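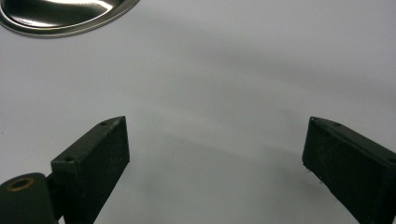
Kitchen Tips for Working Next to an Arm

We put the first robot arm on the cold prep line at Ganeditz in May, and I have been scribbling tips on the back of order sheets ever since. A few people from the Geltden kitchen asked for them, so I've typed them up. I love working this way now (my wrists love it even more!), but it does change how you set up a station, and most of what helps is plain kitchen sense with a twist.

Put the bowl in the same spot every time

A person will reach for a bowl wherever you leave it. The arm will look for it, find it most days, and lose a few seconds doing so. Pick a home spot for each bowl and stick to it. We marked ours with tape at first and the tape peeled in the dishwasher steam, so now we line up with the edge of the shelf above. Steel bowls with a rolled lip are the easiest to grip. Very thin ones flex.

Watch the shine

Polished steel on a white counter is lovely to look at and hard on a camera, especially when the afternoon light comes in low. If the arm hesitates over a bowl, try turning off the lamp right above it before you call anybody. Brushed bowls give less trouble. So does pulling the blind down at 3.

Leave more empty counter than feels natural

This was the hardest habit for me. I fill a counter the way other people fill a purse. Gripper fingers need room to open on both sides of whatever they're going for, and a stray spoon or a folded towel is enough to spoil the approach. Keep your own tools on a rolling cart behind you. Mine holds towels, tasting spoons, the scale and a pen on a string, and I'd want the cart now even if the arm went away.

Wipe the fingers, then look at the screw holes

Wipe down at every changeover with the cloth and cleaner your supplier lists, and go easy with sprays near the joints. Screw holes and threaded inserts collect flour like you wouldn't believe. A dry, soft brush kept only for this job gets it out. Printed plastic parts have a slight grain, and beet juice will find it. Ask which parts are cleared for touching food before you let any of them near a salad. Ours only handle containers, and anything that goes in a mouth gets picked up with clean tongs or gloved hands.

Look for chips while you're there. A rough edge means the part comes off and a spare goes on. We keep 2 spare sets in a lidded tub by the first aid box.

Split the work by what's boring

When Perer, the catering outfit downstairs, got theirs, they gave it the fanciest job they had and everyone was miserable for a month. We went the other way and handed over moving bowls from the rack to the line, up to 60 in a lunch prep. It's dull work and hard on the shoulders. What we kept is tasting, trimming, dressing, plating, and deciding whether the tomatoes are good enough. I do far more knife work than I used to, and I'm getting quicker at it!

Rotate who minds it

Minding the arm is a real job, so put it on the schedule with a name beside it. We do three-hour turns. Longer than that and your attention drifts, and whoever is minding it ends up missing all the fun at the stoves. Everyone on the line has learned it, including the dish crew, and two of them are better at teaching it new positions than I am. The rate for that shift went up a little after we asked, so ask.

Learn the stop button with your elbow

Your hands will be wet or full. Practice hitting the stop with your elbow from where you usually stand, and have new people do it on their first day. If you can't reach it, move the button or move yourself. Never reach between the fingers to rescue a bowl, however slowly they're going. Stop first, then reach.

Keep a paper log

Our software, Kushnir, keeps its own record, and it's a good one. I still want the clipboard. "Missed small bowl, wet counter" in somebody's handwriting tells me more at six in the morning than a column of codes does. Write down the fix, too.

Talk before it arrives

If your kitchen is about to get one, ask about hours early and get the answer in writing. We were told ours would stay the same and they have, but those first weeks of wondering were rough on people. Ask who gets trained, and when, and whether training time is paid.

And order more lids. The arm stacks lidded containers beautifully, and you'll run out by the second week.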